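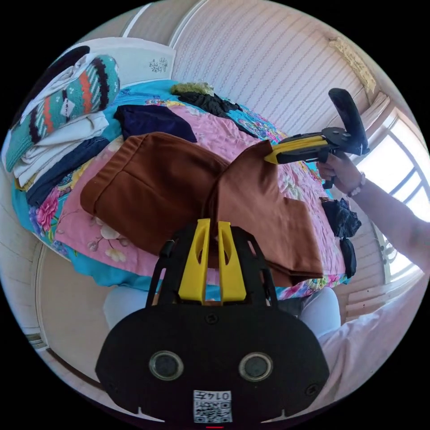 Folding trousers on a bed with hand-held grippers. Home Tasks series, laundry.

Broratine Institute
22 April 2019
1/ We are often asked whether a machine can do the laundry yet. Washing and drying were settled long ago. Folding and putting away were not. This thread sets out where our Home Tasks program stands on folding.

2/ The current round covers 200 garments, folded on beds in ordinary homes. Earlier work used a bare table in our Fonseca building. A quilt gives way under the cloth, and a fold that holds on a table may open again on a mattress.

3/ In this part of the work, a person holds the grippers and supplies the judgment. The fingers are of the same general type that a robot would carry. If a person cannot fold a pair of trousers with them, we do not expect software to do so.

4/ People can. With practice, our participants folded trousers, sweaters and T-shirts with grippers to a standard they would accept in their own drawers. They were slower than with bare hands, and most found fitted sheets unpleasant.

5/ The robot results are more modest. Our two-arm test unit, Skiter, was given 111 garments from the same categories. It completed 33 folds without help. A fold counted as complete if the item could be lifted and stacked without coming apart.

6/ Most of the failures came before any folding began. Skiter had trouble finding a waistband or a hem in a crumpled item. Dark clothing lying on other dark clothing was the hardest case. Once the garment was flat and the corners were found, the remaining steps usually went well.

7/ Trousers deserve a separate note. The legs slide over the side of the bed and pull the rest of the garment with them. A person catches this early and shifts the grip. Skiter tended to finish its planned motion and end with one leg inside the fold and one outside.

8/ Several followers have asked about thick knitwear. It is forgiving to fold and difficult to stack. We have no separate figures for it in this round and will not estimate them.

9/ On shop floors the picture is better. Our partner Praltia runs a folding station for new work shirts, all one size and fed in flat. That station works every shift. It would be of little use with a mixed basket from a family of four.

10/ Our present position: a machine can fold some household laundry, under supervision, at a pace few households would accept. We do not advise housing providers or care homes to plan staffing around it.

11/ The next round adds another 200 garments, with more dark items and more children's sizes. Results are due in November. The scoring sheet will be posted with them, including the rules for partial folds.

12/ Questions on method may be left as replies to this post. We are unable to comment on consumer products or on purchase decisions.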